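February, bench 2, morning

Stain resistance of the white tabletops, continued from last entry. 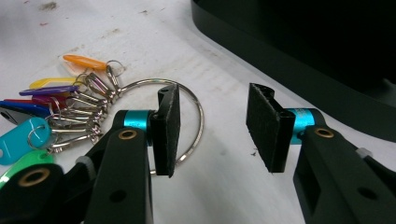

*White top, before cleaning. Gray smudges, brownish streaks, small dark stain.*

Started on the cleaning comparison for the Govine job. They want one product for every white surface in the building and a short written method to go with it. Candidates are the Adgate cream cleaner we already stock and the Proratska alkaline concentrate, diluted 1:50 with tap water.

Test panels are offcuts from the same batch as the tops, numbered in pencil on the back. Soiled them with coffee, black tea, pencil graphite and rubber heel marks, then left them overnight. Panel 302 has a chip in one corner, so I kept the soiling away from that side.

Results so far:

- Graphite: both products take it off in a few passes with a damp cloth. Plain water only spreads it.
- Coffee: Proratska clears it after 2 minutes of standing. Adgate needs a second go.
- Tea: faint ring left with both. Will try a longer dwell.
- Heel marks: Adgate is clearly better — the mild abrasive does the work.

The abrasive is what worries me. After repeated rubbing with Adgate the panel looks duller under the desk lamp when held at a low angle. Can't feel any difference with a fingernail. Wiped it again with clean water in case it was residue and the dull patch stayed.

Tried to put a number on it with the Mitsotakis-Vlachou gloss meter but the readings wandered. Battery was low and the calibration tile had a fingerprint on it. Cleaned the tile, put the battery on charge, no numbers recorded today.

Next: run the rub rig to 2000 strokes with each product, fresh cloth each time, gloss reading at the start and end. Mix a new bottle of the 1:50 first and label it properly — the old label has washed off. Cloths are nearly out, order more.

Tea panels are on the top shelf by the sink. Please leave them dry.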